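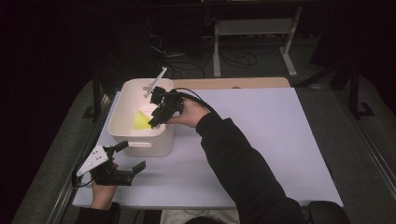
Things Without a Place: Storage in Shared Student Kitchens

Project report, course in Housing and Everyday Life
Helmi Leinonen

1. Background

When I moved to the Hullodeck residence in Gorkton, I was surprised how much of the talk between the students was about cupboards. We share kitchens, and in my kitchen there are six persons. Everybody has one shelf in the cupboard and a part of the refrigerator. The rest of the space belongs to all, and in practice this is where the problems start. A cloth, a sponge, a half bag of rice or a lid without a pot stays on the counter for weeks, and no person feels that it is his or her task to move it.

In my project I wanted to study how students divide the common space in a kitchen, and if simple storage bins can reduce the mess and the arguments. I did not want to study cleaning in general. That is a very big subject, and my supervisor advised me to make it smaller.

2. Earlier reading

Much of the writing on shared housing deals with money and noise. Storage is mentioned often, but mostly in one sentence. The texts which I found useful for my work were about family homes. They make a difference between things that are "stored" and things that are "parked". A stored thing has a fixed place and returns to it after use. A parked thing lies where the last user has put it. I have borrowed these two words for my own notes, and they worked well in student kitchens also.

I read also the house rules of Hullodeck and of the older residence Ruawai, on the other side of the river. Both rules say that common surfaces must be kept free. Neither of them says where the things should go instead.

3. How I did the work

I followed 6 kitchens, four in Hullodeck and two in Ruawai. I started in February and finished in May. In each kitchen I did three things.

First I interviewed those residents who wanted to speak with me. The interviews were short and we had them in the kitchen, so that people could open the cupboards and show me what they meant. Then I made a drawing of the kitchen and marked in it all the parked things. After this the residents got a set of open bins and decided together what the bins were for. I gave no advice about it, although this was sometimes difficult for me.

My budget was 2,000 crowns from the department. I used 1,000 for the bins and labels, and the rest went to printing, bus tickets and coffee for the people in the interviews.

4. Results

The kitchens used the bins in quite different ways. In Hullodeck three kitchens chose a bin for cleaning cloths and sponges, one for food that anybody may eat, and one for lost things. The fourth kitchen gave one bin to each person. This kitchen had the fewest parked things in my drawings at the end, but the residents said also that they cooked together less than before. I can not say that the bins were the reason. Two of them had exams in the same period.

In Ruawai the kitchens are narrow and the windowsill is the most important storage place. One kitchen put the bins on the sill and they blocked the handle of the window. After one week the bins were moved on top of the refrigerator, and there they were forgotten by the shorter residents. The other kitchen kept one bin next to the sink and returned the others to me.

The lost things bin was the most popular in the interviews and the least useful in the drawings. It filled quickly and nobody emptied it. One resident called it "the small basement". In the food bin, on the contrary, things changed all the time -- mostly pasta, tea and onions.

Labels did not have a clear effect. I had bought a label set called Zorkell, and the glue did not stay on when the bins were washed. Some residents wrote directly on the bin with a marker, and this was still readable in May. One kitchen never wrote anything and had no trouble with it.

5. Discussion

My material is small and I knew some of the residents before. This has surely influenced what they told me. I think also that people tidied before my visits, especially in the beginning. I tried to come at nine in the evening, when dinner was usually over, but I always told them the day in advance.

With these limits in mind, I would say that the conversation about the bins mattered more than the bins. In the kitchens where all residents were present for the first discussion, the bins were in use until May. Where two people decided for the others, the system became weak already in March.

A next study could begin in autumn, when new residents move in and no habits exist yet. It would be useful to include the refrigerator too. I left it out, and in the interviews it was the first thing that everybody wanted to talk about.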